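Reusing single-wall cartons for second-hand book parcels

wojcik_shelf
I send out second-hand paperbacks and the odd box of sheet music. Up to now I have bought new double-wall cartons from Zulberg. The price went up in September, and I have a stack of used single-wall ones in the spare room. Is there a sensible weight limit for a second trip, or should they all go in the recycling?

flutegrade
Depends on the board and how it has been stored. Single-wall loses stiffness when it picks up moisture, and it does not all come back when it dries. Press the corners with your thumb. If they give easily, recycle the box.

Gisuvik
I would not reuse them for books at all. Books are dense and they shift. A corner that has been dropped once will fold on the next drop, and then you are refunding someone for a bent spine. The saving per box is small.

kanano_post
Disagree with Gisuvik. I have sent 300 parcels in used cartons this year, all books, and had two complaints. One of those was a torn address label. The void fill matters more than the age of the board. Pack the contents so they can't move and the box has very little to do.

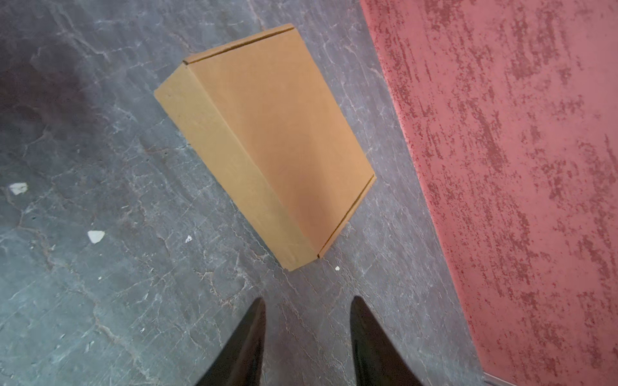 Sort by condition first, then by size. I keep three piles: sound, light goods only, and scrap. Old labels and tape are what slow the job down, so plain brown cartons with no print or labels on them, like the one on the marbled floor, go to the front of the queue. The printed ones need every old barcode covered or the sorting machines may read the wrong one.

flutegrade
Agree on barcodes. On tape, use paper tape 78 mm wide if you can get it. Narrow plastic tape lifts on dusty board. Run it down the centre seam and across both ends.

Gisuvik
Two complaints in 300 is fine for paperbacks. It would not be fine for the sheet music. Loose sheets crease if the lid bows by a few millimetres.

wojcik_shelf
The music goes between two stiff cards, in a bag. Does that change your answer?

Gisuvik
Somewhat. I would still use a new box for anything you can't replace.

kanano_post
Same here for rare items. For ordinary stock, buy 100 new ones for the awkward orders and use up the old ones on the rest.

wojcik_shelf
Thanks. Thumb test tonight, then I will order the 78 mm tape. Does anyone know if paper tape keeps in an unheated garage?

flutegrade
The water-activated sort doesn't keep well there. Store it indoors in a sealed bag.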